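Stories > Short fiction > The Haldane

Last updated 4/21/20

The Second Batch

1. Mash

Rahel Hollenstein bought the Haldane in June, with the brewing kit included and the drains not mentioned. The previous owner had left 122 casks in the yard and a recipe book in pencil. Most of the pages were for a dark mild he called Perna.

Sorin came on the Monday to help her with it. He had brewed for eleven years at a place in the next valley and he didn't talk while the grain was going in. At the end he tasted the liquor off a spoon and said it was thin.

"Thin how?"

"Thin like his was," Sorin said. "I drank here. People came for the darts."

She wrote that down under the old man's notes, without the part about the darts.

2. Tasting

They tried it three weeks later at the table upstairs. Dzintra Luik came up from the bar with her coat on, drank half a glass and sat down.

"It's all right," she said. "It's better than all right. What did you change?"

"More crystal malt," Rahel said. "And I mended the thermometer."

Sorin held his glass to the window for a long time. Then he asked for the pencil and crossed out a line in the book -- the old man's mash temperature -- and wrote the new one beside it.

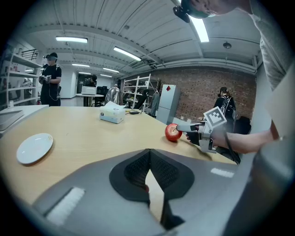

3. Opening

The first cask went on at four on a Friday. By nine it was empty, and Jonas Camenzind was asking what else she had. Rahel went down to the cellar to look.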